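**Flindanach Public Library – branch consultation thread**

1/ The Flindanach Public Library is reviewing opening hours at its Wurketti branch. Posts in this thread set out the proposal and how residents can respond. Submissions close October 3, 2019.

2/ Wurketti currently opens five days a week. Under the proposal it would remain closed on Mondays, open at 10 am on weekdays and stay open until 8 pm on two evenings. Saturday hours are unchanged.

3/ The review follows a survey held in March. We received 333 responses. The most frequent request was for evening access, particularly from shift workers and from parents whose children attend swimming lessons at the centre next door.

4/ Storytime moves from 9:30 am to 10:15 am. Rosalie Aigner will continue to lead the sessions. Registrations already made will be carried over and families do not need to rebook.

5/ The local history room is a separate matter. Its collection – parish registers, rate books and the Sulemana family papers – will be available by appointment only while the catalogue is being corrected. Please write to Borislav Petek, Local History Librarian.

6/ Several residents have asked about the after-hours return chute. It remains in service. Items returned after closing are checked in the next working day, and no late fee applies for the night in question.

7/ Interlibrary loans will still be collected from the front counter. Holds are kept for seven days. We are aware that the colour-coded slips have caused some confusion and they will be replaced with printed surnames.

8/ Paper submission forms are available at both branches and on the mobile library's Wirnska run. Forms in large print may be requested at the counter.

9/ Correction to post 2: the late evenings are Tuesday and Thursday. An earlier notice at the branch gave Wednesday. We apologise for the error.

10/ Enquiries about the proposal should be directed to Salamatu Dogbe, Manager, Branch Services. One further point, raised by a number of members: 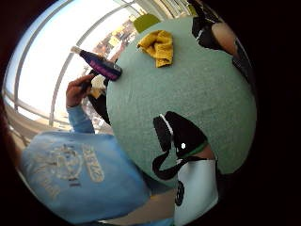 Will borrowing limits change under the new hours?

Borrowing limits stay as they are, at 100 items for institutional members and 30 for individual cardholders.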